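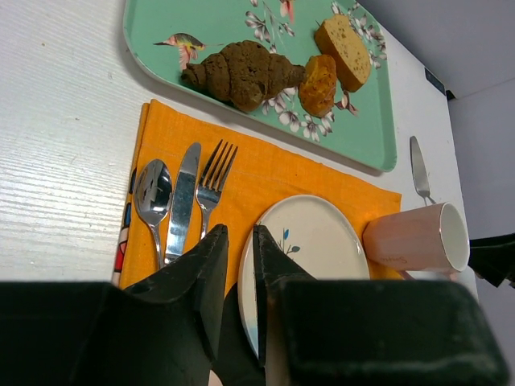
Posted by the Wemmont House kitchen desk | January 11, 2026 | Filed under: Checklists, Breakfast service

Breakfast table and tray check, with comments

This replaces the sheet that was pinned inside the pantry door. It covers the laid table, the pastry tray, the cutlery and the crockery. The toaster and the urn have their own sheet. Mark each line OK, Fix or Remove, and write a comment for anything that isn't OK. A tick with no initials doesn't count.

1. Table surface
Wipe, then dry with a separate cloth. Run a hand along the edge for splinters or lifted paint.
Result: OK
Comment: White tops show tea rings early, so wipe again between sittings. The Prornard spray leaves a smear if it's used neat. Dilute to the line on the bottle.

2. Table stability
Press down on each corner in turn. No rocking, no folded card under the legs.
Result: Fix
Comment: The table nearest the hatch rocks. Foot needs screwing back out. Logged in the repairs book, entry 427.

3. Tray condition
Look at the rim and all four corners for chips and cracks. Look at the printed side for scratches deep enough to hold crumbs.
Result: OK
Comment: Flower and bird pattern on the green tray makes crumbs hard to spot. Tilt it towards the window before anything goes on it. Printed trays are washed by hand.

4. Food on the tray
Pastries and cut cake are handled with tongs. Nothing hangs over the rim. Anything with nuts goes on a separate tray with its own tongs.
Result: OK
Comment: Cake slices dry out quicker than the croissants, so put fewer out and top up. The Tovier labels peel off when chilled. Write the time on the tray card as well.

5. Allergen card
Card stands beside the tray, facing the guest, and matches what is on the tray that morning.
Result: Fix
Comment: The card still had last week's list on it. Old cards go in the bin, not back in the drawer. Supplier sheet for the Joshi bakery order is number 977 in the blue folder.

6. Napkins and placemats
No stains, no loose threads, no scorch marks from the iron. Lie flat, nothing folded under that could tip a cup.
Result: OK
Comment: Orange ones are to be washed apart from the whites. One came back from the laundry with a pulled thread and has gone in the rag box.

7. Cutlery
Check knife blades for nicks, fork tines for bends and spoons for dried egg. Hold by the handle only when laying.
Result: OK
Comment: Table knives only at breakfast. Bread knives stay behind the hatch. The drawer should hold 49 pieces of each; report it if short.
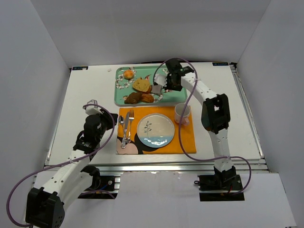

8. Place setting
A setting needs enough clear space for a guest to put a hot drink down without looking for somewhere to put it. We had two spills last January, both from cups set too close to the edge. The plate goes in the middle of the mat, the mug at the upper right corner, and the spoon, knife and fork together on the left, as they are on the orange mat with the blue-rimmed plate. The mug handle faces right. For a left-handed guest, move the mug across and turn the handle the other way.
Result: OK
Comment: Some staff still lay the knife on the right out of habit. Either is safe. Keep to one way per room so that missing pieces show up at a glance.

9. Plates and mugs
Run a dry fingertip round each rim. Any chip, however small, means Remove. Check inside mugs for crazing and brown lines.
Result: Remove
Comment: One mug with a hairline near the handle. Taken out and wrapped before going in the bin. Don't put cracked ones back on the shelf for pencils, they find their way to the table again.

10. Reach
The tray stands behind the setting, where a seated guest can get to it without leaning over a hot drink.
Result: OK
Comment: Move it closer for children and pour their drinks last.

11. Floor under and behind the table
Dry, no crumbs, no bag straps, chairs pushed in.
Result: Fix
Comment: Mop bucket was left by the side door. Wet floor sign is missing, look in the boot room first.

12. Clearing
Tray off the table by the end of service. Cut cake that has been out is not kept. Cutlery goes in the basket handles up.
Result: OK
Comment: Allow some 8 minutes per table for clearing and wiping.

Lines 2, 5 and 11 to be looked at again before the next breakfast. File the signed sheet behind the fridge log.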